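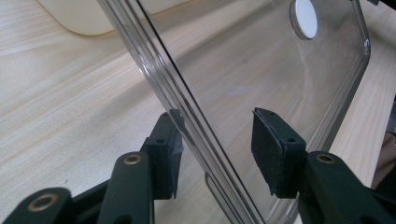
Clear plastic with a moulded rim. Grirnance has strong views on both.

Grirnance's borrow-a-box scheme is to carry on until the spring, although most of the boxes have not been seen for some time.

The town council bought 3,000 clear reusable food boxes from the supplier Kotitz last year, in the hope of ridding the market square of foam trays. Customers pay a deposit of £5, take their lunch away, and get the money back when the box comes home. By July almost 100 boxes a week were going out. The number coming back was described in a council report as "developing".

The report, published on Thursday, is frank about where the rest have gone. They are in kitchens. A survey of borrowers found that the box is thought to be very good, that it is the right size for half a lasagne, and that £5 is a fair price for it. Several people were surprised to learn they had not bought it.

Lids are a separate matter. The council had assumed that a box and its lid would travel together, and the deposit rules make no mention of one turning up without the other. As a result the return point at the library has a shelf of boxes with no lids, and the return point at the bus station has a crate of lids with no boxes. Moving one to the other falls between two budgets.

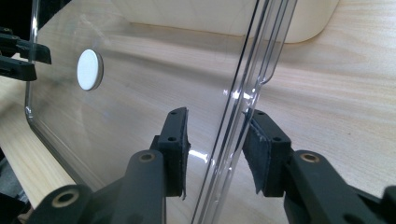 One stallholder on the square said she had been handing out soup in them all winter and would miss them if they went. "The foam ones leaked and nobody ever brought those back either," she said, "so I don't see that we're any worse off."

The council tends to agree, in its way. Foam waste from the square's bins is down by 30 per cent, which was the purpose of the exercise, and the unreturned deposits have left the scheme with more money than it was given. Officers had planned for a loss and there is now some uncertainty over which form to fill in.

Neighbouring Hornon, which turned down the chance to join at the start, has asked whether it might have some of the boxes after all. It may already have quite a few. The Bandara café on Hornon high street has been offered so many Grirnance boxes by customers hoping for a refund that it has put up a sign giving directions to the library.
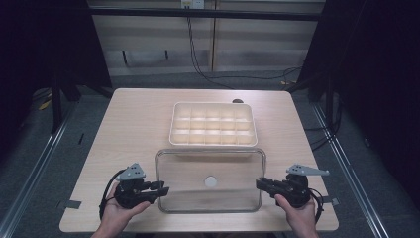 Three changes will come in with the new season. The deposit will cover the lid as well as the box, in writing. Borrowers will be able to return either part to any return point, including the bus station on market days. And the words "please bring me back" will be printed on the base, a suggestion that came up at the first planning meeting and was rejected as fussy.

A proposal to raise the deposit was dropped after the survey suggested that people would pay that too.

Residents with boxes at home are asked to return them to the library during opening hours, rinsed if possible. Anyone with only a lid should try the bus station first.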